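The Hands That Teach the Machines

At a training floor in Grultport, the newest job in automation looks a good deal like the old ones
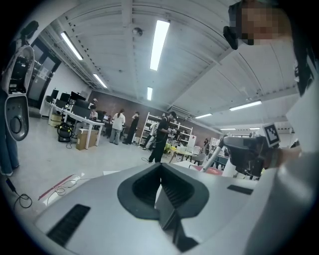

The first thing people tell you about the work is that it gets into your wrists. The second is that it gets into your kitchen. One woman who has been on the floor since the spring told me she can't pick up a coffee mug at home anymore without noticing which side she comes at it from, and how far she opens her fingers before she gets there, and whether she slows down in the last inch (she does, we all do). She laughed about it, and then she picked up her mug to show me, and I have been watching myself pick up mugs ever since.

Her employer is Simwood, a company that sells robot arms to small warehouses and packing shops, the kind of places that could never afford the big caged machines the car plants have. The arms have to learn to handle whatever comes along, and they learn it from people. So for most of the day the staff here do ordinary jobs with a gripper held in the hand in place of their own fingers. They pick things up, put them down, open them, stack them, and do it over again with everything moved a little to the left. The recordings go off to the software side of the building, and some weeks later an arm somewhere tries to do the same thing.

I had expected something hushed and scientific, I suppose. What I found was a big, bright, busy room with desks and shelves and cables and a lot of conversation going on over the top of the work. People lean in to look at each other's grippers. Somebody is always asking for tape.

Most of the staff came from Flurnden, the mail-order warehouse on the other side of the river, which is also Simwood's biggest customer in town. That's the part of the story I had come for, and everybody was remarkably patient with me about it. Flurnden had 163 people on its packing lines when the first arms went in. Around 60 of those jobs have since changed in some way that the people doing them would call serious. A few took a payout and left. A good many moved to checking and repairs. And a smaller group, when the offer came up on the break room wall in April, crossed the river to come and teach the machines how packing is done.

"My sister asked me if I felt like a turkey giving cooking lessons," one former packer said, and I think she had been saving that one up for a visitor. She doesn't see it that way, or not on most days. She had packed glassware for years and her shoulders were finished. The arm that took over her station at Flurnden dropped things for its first month, and she used to stand there with her arms folded, knowing exactly what it was doing wrong and having no one to tell. Over here somebody wants to hear it.

That knowledge is a funny thing to put a price on, and the pay has been the sorest subject between the staff and the company. The job was first posted at a lower rate than packing, on the grounds that it was lighter work. It is lighter, if you only weigh the boxes. But holding a gripper steady and aiming it with your forearm for a whole shift is tiring in a way that lifting never was, and by the second week people were going home with ice packs. The staff asked for a change and after some back and forth they got one: 2 hours on the gripper at most before a switch to desk work, where they look over the recordings and mark the ones worth keeping. The rate went up as well, to a bit above what the lines pay. The desk hours turned out to be popular for their own sake. Several people had never used a computer at work before, and one man told me with real pride that he now finds mistakes the engineers miss.

The gripper itself has been through a few lives. The version they call the Jurčo is the fourth one, and it's the favorite by a long way, although you'll hear complaints about the weight if you stand still long enough. The early ones pinched. The one after that had a handle shaped for a very large hand, and the women on the team said so, loudly, until it was changed. I like that part of the story a great deal. At the warehouse, I was told, you could put a note in the suggestion box about a bad cart and the cart would still be there when you retired.

None of this settles the big worry, and I didn't meet anyone who pretended it did. The contracts run a year at a time. An arm that has learned to pack glassware doesn't need to be taught it again, and the people here can do that sum as well as you or I can. The manager's answer is that there is always another object. First it was boxes, then bags, and then soft things, which are miserable, and after that will come whatever a customer sends in next. She may be right. The packers have heard cheerful answers before and they have kept their forklift licenses up to date.

Before I left they let me have a go. I was given a paper cup and told to move it from one spot to another, which I have been doing without help since I was small. I knocked it over, then I crushed it, and then I got it across with my tongue between my teeth and my elbow up around my ear. My teacher took hold of the elbow and pushed it gently down to my side. "Slower at the end," she said, and set the cup back where it had started.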